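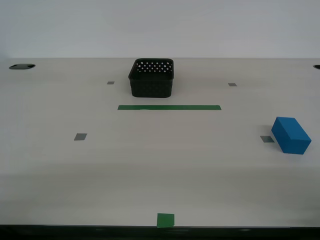

Does a Robot Really Know Where Things Are?

Last updated: Mar 20, 2018

People like to say that a robot arm "sees" a block and "decides" to put it in a basket. Be careful with that. Before an arm does anything useful, a person has to get its table ready, and a lot of the cleverness is in that part.

Take the practice table at the Cletham workshop. The job sounds easy: pick up a blue block, drop it in a black basket. A three-year-old could do it. So why is there tape on the table?

The tape is there for people. Salim Tanui, who looks after the table, puts a small gray square near each corner of the work area. When the block goes back for another try, it has to land inside those squares or right beside one. A long green strip runs across the table in front of the basket. The block always starts on the near side of it. A little green square at the front edge shows the middle, so anyone can line things up again after the table gets bumped.

And it does get bumped! Salim once spent a whole morning hunting for a fault in the arm. He checked the cables. He checked the program. Then he got out a ruler and found that the basket had slid 7 millimeters. The arm was fine – it was going exactly where it had been told to go.

Does 7 millimeters matter? To you, no. You would look, and move your hand over a bit. Some robots can do that too, using a camera, but not as well as the ads make you think. The arm at Cletham, which everybody calls Pascual, works mostly from saved positions. A saved position is just a set of numbers. If the basket moves and the numbers don't, the block lands on the table.

So looking after Pascual is mostly dull work. Every morning Salim wipes the table and presses down any tape that has started to curl. He sets the basket back in its place. Then he runs the arm slowly, with his hand near the stop button, and watches 20 drops. If 19 go in, he doesn't cheer. He wants to know what went wrong with the other one.

After up to 300 runs the gripper pads get shiny and start to slip, and he changes them. The arm can't do that for itself. It can't peel tape, either.

Next time you watch a video of a robot doing something perfectly, ask a few rude questions. How many tries did it take? Who put the block back each time? What happens if you turn the basket a little? Sometimes the answers are very good. Sometimes the video stops just before you would find out.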